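I finally watched the Clomov reunion special on Sunday, all 4 hours of it, and I'm still buzzing! I was sure they'd skip the Finville episode. They did not skip it.
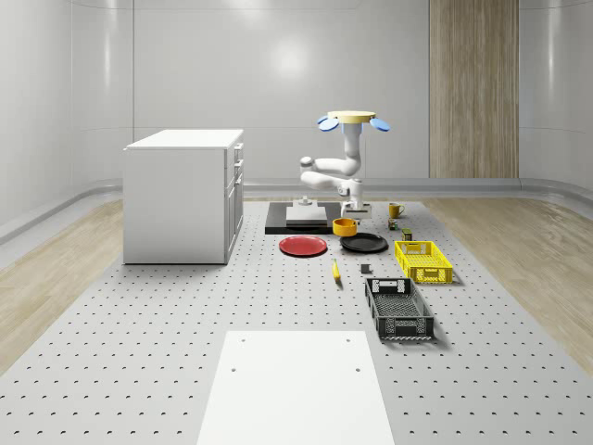

Filed under: TV & Celebrity

So the big news is that the lead singer and the drummer are speaking again, and they even did the old handshake (I screamed, the dog left). My post on the breakup got 1,402 comments back in May, so I know I'm not alone here. 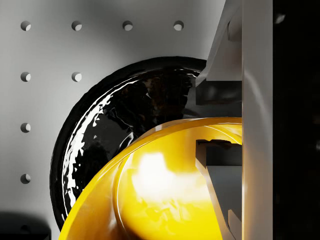 Then came the acoustic set from the Nultdale show, which I'd only ever heard on a terrible bootleg. It sounds so good cleaned up! Her voice cracks on the second verse and they left it in, bless them. I've replayed that bit all week and I'm going back for the bonus interviews tonight.

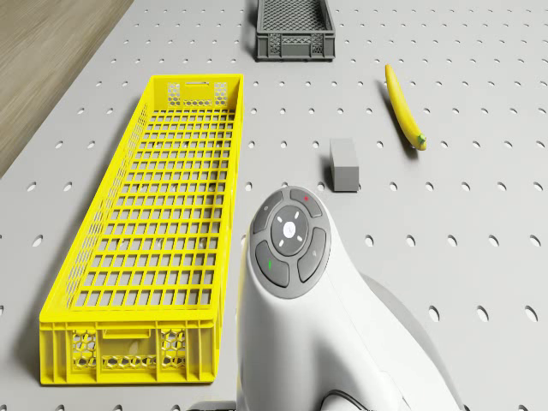 Yellow crate on the perforated table.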